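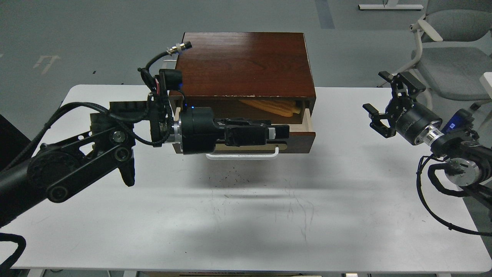

袋の中身は町の中身
人口1402人の町ヴスターノ、ごみ箱をなくした一年

ヴスターノの駅を降りて最初にしたのは、ガムの包み紙をポケットに戻すことだった。駅前にごみ箱がない。広場にもない。教会の前にもない。バールの入口に灰皿がひとつあるが、のぞきこむと店主がカウンターの奥から首を横に振った。

町がごみ箱と路上の大型回収コンテナを全廃したのは昨年の6月である。それまでは坂の途中の要所要所に緑色のコンテナが並び、住民は好きな時間に好きなものを放りこんでいた。好きなものの中には壊れた自転車、結婚式の引き出物、浴槽なども含まれていたという。いまは各戸の玄関先に、決められた朝、決められた色の袋を出す。袋には小さなチップがついていて、回収車が拾うたびに「どの家が何袋出したか」が記録される。生ごみと紙とガラスは何度出しても無料、燃やすしかないものの灰色の袋だけは、年に30袋を超えると1袋ごとに2ユーロの追加料金がかかる。

制度としては珍しくない。欧州の小さな町ではよくある話だし、日本の読者なら「うちの市の指定袋のほうがよほど厳しい」と鼻で笑うかもしれない。私も笑うつもりで行った。ところが、坂を半分も登らないうちに、この町の人々がごみについて話すときの熱量に気圧されることになる。隣の谷のサッカーチームを語るときと同じ声量なのだ。

制度を設計したのは、町役場の環境担当、エルマンノ・パルンボ氏である。環境担当といっても部下はおらず、墓地の管理と市場の出店許可も兼ねている。役場の2階にある彼の部屋には、4色の袋の見本が壁にピンで留められていて、遠目には現代美術に見えなくもない。

「最初の月は、朝起きると電話が鳴っていました」と彼は言う。「夜も鳴っていました。昼は役場に直接来ます」

苦情の内容は多岐にわたった。袋の青が気に入らない。隣家の袋がうちの玄関側に寄っている。卵の殻は生ごみだと言うが、ゆで卵の殻も同じなのか。ピザの箱は紙なのか、油なのか。このピザの箱問題は町を二分した。役場が配った冊子には「汚れていない部分は紙、汚れた部分は生ごみ」と書かれていたが、これを真に受けると、夜中に台所で箱を切り分ける羽目になる。実際に切り分けた家庭はかなりあったようで、金物屋では鋏がよく売れたらしい。

冊子は全48ページの力作だったが、第2版で6ページに減った。「みんな索引しか読まないとわかったので、索引だけにしました」とパルンボ氏は悪びれない。初版には「蝋燭(使いかけ)」と「蝋燭(使い切ったもの)」が別々の項目として載っていた。使い切った蝋燭とは何を指すのか、と尋ねると、彼はしばらく窓の外を見ていた。

回収を請け負うのは、県内のいくつかの町で同じ仕事をしているジェミアという会社である。小型の電動回収車が、朝の5時半に坂の下から上がってくる。静かな車だというのが売りだったのだが、静かすぎて気づかず出し遅れたという苦情が相次ぎ、いまは角を曲がるたびに短い電子音を鳴らす。すると今度は電子音がうるさいという苦情が来た。音量を半分にしたところ、両方の苦情が半分ずつ来るようになった。行政とはだいたいこういうものだと思う。

私も朝の回収に同行した。まだ暗い路地に、生ごみの茶色い小箱が行儀よく並んでいる。蓋の取っ手を起こしておくと施錠される仕組みで、これは猫対策である。猫のほうも対策をしていて、取っ手を起こし忘れた家をよく知っているらしく、車より先にその前で待っていた。回収員は箱を持ち上げ、空け、元の場所に戻す。戻す位置が少しでもずれていると、二階の鎧戸が開く。この時間に起きている住民は思いのほか多い。

袋に貼られるのは「不可」の赤いシールだ。中身が違うと、回収員はこれを貼って置いていく。置き去りにされた袋は夕方まで玄関先にさらされるので、通りの全員が、その家が瓶と缶を混ぜたことを知る。罰金よりよほど効く、と何人もの住民が言った。ある家の主人は、赤いシールを貼られた日は裏口から出勤したそうだ。裏口を出ると向かいは義母の家である。

では、数字はどうなったのか。役場によれば、灰色の袋の量は制度前の半分を切った。分別の成績は県内でも上のほうに入る。パルンボ氏はこの話になると椅子に座り直し、棒グラフを出してくる。緑の棒が伸び、灰色の棒が縮む、見ていて気持ちのいいグラフである。ただ、縮んだ灰色がすべて緑に化けたのかというと、そこは話が少しややこしい。

隣町のマテオスは、いまも路上コンテナを使っている。ヴスターノから車で8分、橋をひとつ渡るとすぐ最初のコンテナがある。制度開始からほどなく、このコンテナが急にあふれるようになった。マテオス側は橋のたもとに看板を立てた。「マテオスのごみはマテオスの人のために」。文章としてはどうかと思うが、言いたいことは伝わる。その後コンテナは町の中心寄りに移され、橋のたもとにはいま、看板だけが残っている。

この件について、ヴスターノで聞くと誰もが「一部の人間がやったことだ」と答えた。その一部の人間には最後まで会えなかった。

粗大ごみにも触れておきたい。玄関先に出せない大きなものは、電話で予約するか、町外れの集積所に自分で運ぶ。集積所の名はファスタウといい、昔そこにあった製粉所の名前をそのまま引き継いでいる。朝8時に門が開く。入口の小屋で住民カードを見せると、木材、金属、家電、がれきの各区画へ案内される。

ここに、町が予定していなかった区画がひとつある。門の脇の軒下で、まだ使えそうなものが誰ともなく置かれていくようになったのだ。椅子、額縁、鳥かご、鍋の蓋だけが十数枚。役場は当初これを「不適正な一時堆積」と呼んで撤去を通知したが、通知を貼った翌朝には通知を貼った板まで持っていかれていた。よい板だったらしい。結局、町は軒下に棚を据えて「交換所」と名づけた。制度のなかで住民の評判が一番いいのはこの棚だが、冊子には一行も載っていない。

見ていると、持ちこむ人と持ち帰る人の区別は案外あいまいである。スタンドライトを置きにきた男性は、門を出るときには別のスタンドライトを抱えていた。前のより背が高いのだという。家の中の物の総量はまったく減っていない。だが廃棄物の統計上、彼はごみを一切出していない優良住民ということになる。

費用の話もしておく。制度の初年度、町は袋とチップ、茶色い箱、それに初版の冊子の印刷代で、見込みより多く使った。冊子はまだ200部が役場の倉庫に残っている。もちろん紙なので、青い袋に入れれば無料で回収される。だがパルンボ氏はなかなか踏み切れないらしい。「表紙にコーティングがしてあるんです」と彼は声を落とした。「あれは、厳密には灰色です」

一方で埋立地に払う処分費は下がり、今年の清掃税は一世帯あたりでわずかに安くなった。どのくらい安くなったのかとバールで聞いてみると、コーヒー数杯分だと店主が言い、いや一杯半だと常連が言い、そこから先は税ではなくコーヒーの値上げの議論になった。店主の形勢が悪くなったところで、私は勘定を頼んだ。

反対派がいなくなったわけではない。来年の町長選では、コンテナの復活を公約に掲げる候補が出るという噂がある。坂の上に住む高齢の女性は、膝が悪いのに箱を門まで運ばなければならないと怒っていた。これはもっともな話で、役場は戸口での回収を申請制で始めたが、申請書は坂の下の役場まで取りにいかねばならない。そう指摘すると、パルンボ氏はメモ帳に何か書きつけ、二重に下線を引いた。次の冊子は7ページになるのかもしれない。

若い世代の受け止めはもう少し淡々としている。小学校では分別が授業に組みこまれ、子どもたちは家に帰って親の袋を検査する。ある父親は、ヨーグルトの容器を洗わずに捨てたところを娘に見つかり、夕食の席で祖父母を前に報告されたという。彼はそれ以来、ヨーグルトを職場で食べている。職場はマテオスにある。

帰りの列車を待つあいだ、駅前でもう一度ごみ箱を探した。ないことはわかっていたのだが、ポケットには包み紙のほかに、バールの紙ナプキンと、集積所でもらった受付票と、第2版の冊子が入っていた。冊子の索引で「ガム」を引くと「灰色」、「ガムの包み紙」を引くと「ガムを参照」とある。列車は4分遅れで来た。車内の座席の下には小さなごみ箱がついていて、蓋が閉まらないほど詰まっていた。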